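Le tri, les bras, et nous

Bon, ça fait des semaines que je promets un billet sur le boulot et que je ne l'écris pas. Je prends ma pause de midi, je tape vite, vous me pardonnerez les fautes.

Pour ceux qui débarquent : je bosse chez Trummer, centre de tri, déchets d'emballage surtout. Bouteilles, canettes, papier, gobelets, tout ce que les gens boivent et jettent. Six ans au tapis. Et depuis janvier on a Haltix dans la maison, le système avec les bras robots. Enfin, pas sur le tapis, pas encore. Dans l'ancien atelier du fond, où on les entraîne.

La réunion d'annonce, d'abord. Café tiède, diapos, Kerstin Ostermann (la cheffe de site) qui lit ses notes un peu trop vite. Le mot « accompagnement » toutes les deux phrases. Au fond de la salle, silence. Puis Sibusiso qui lève la main et qui demande : qui part ? Juste ça. Réponse : personne cette année. Cette année. Vous imaginez la discussion au vestiaire après.

Moi j'ai dit oui pour l'équipe d'entraînement. Pas par passion. Mal aux épaules, marre du bruit, et l'horaire est meilleur – je commence à huit heures au lieu de cinq. Mon fils m'a vue au petit déjeuner en semaine, il a demandé si j'étais malade.

Donc le travail. On prend les bras, on fait le geste, le système enregistre, on recommence. Attraper, lever, lâcher dans le bon panier. Un geste que mes mains font depuis six ans sans me demander mon avis et que maintenant je dois décomposer comme une débutante. Où est-ce que je pince la canette ? Par le bord ? Par le milieu ? Aucune idée. Liesl Sutter, vingt ans de tapis, pareil : elle a passé une matinée à regarder sa propre main. On a bien rigolé.

L'objectif pour notre petit groupe c'est 3000 passages avant de parler du tapis. On en est à 955. Certains jours ça file, d'autres on passe l'après-midi sur du papier froissé. Le papier froissé, quelle plaie. Ça n'a jamais deux fois la même forme. Le plastique transparent, pas mieux, je le vois à peine moi-même certains matins.

Et puis il y a les écrasées. Au début les gens de Haltix voulaient des canettes neuves, bien droites, bien propres. Liesl a éclaté de rire. Une canette droite sur notre tapis, j'en vois passer une de temps en temps et je la salue. Alors on a apporté les nôtres, aplaties, tordues, de travers. Sointu Kemppainen, qui règle les bras, a râlé une heure puis elle a dit qu'on avait raison. Elle l'a même écrit dans le compte rendu, avec nos noms. C'est bête mais ça m'a fait quelque chose. Six ans que personne écrit mon nom dans un compte rendu.

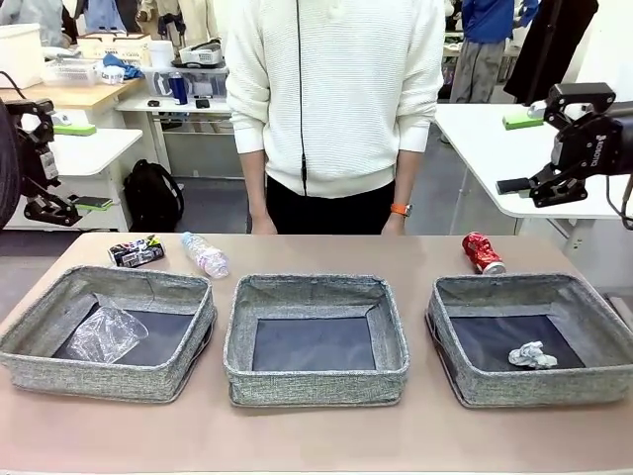 Ce qui change vraiment, je trouve, c'est la parole. Au tapis on se parle par signes, casque sur les oreilles, coup de coude quand il y a du verre. À l'atelier on discute toute la journée. De la pince, de l'angle, mais aussi du reste, des gosses, de la retraite, de qui va rester. Selina Widmer, arrivée en même temps que moi, m'a raconté plus de choses en deux semaines qu'en six ans. D'un autre côté les collègues du tapis nous regardent un peu de travers quand on traverse la halle au propre, sans combinaison. Je les comprends. J'aurais fait la même tête.

Sibusiso, lui, a refusé de venir. Il dit qu'il ne va pas apprendre son métier à une machine pour qu'on le remercie ensuite. On s'est un peu engueulés, puis on a mangé ensemble quand même. Je n'ai pas de bonne réponse à lui donner. Kerstin parle de postes de contrôle, de maintenance, jusqu'à 2 formations par personne. Rien de signé pour l'instant. Le syndicat a demandé que ce soit écrit noir sur blanc avant la mise en service et je trouve que c'est le minimum.

Il y a aussi Jikel, le logiciel de planning qui est arrivé dans le même paquet et dont personne n'avait parlé à la réunion. Celui-là m'agace beaucoup plus que les bras. Il me met en pause quand je n'ai pas faim et il a déja oublié deux fois que Liesl ne fait pas les soirs. Pour râler il faut remplir un formulaire. Dans Jikel.

Une ancienne du site de Drarnulside doit venir nous voir, ils ont eu les bras avant nous là-bas. J'ai une liste de questions longue comme le bras (pardon). Surtout : combien vous étiez au tapis avant, et combien maintenant. Si vous en avez d'autres, mettez-les en commentaire, je les lui poserai.

Allez, c'est l'heure, j'y retroune.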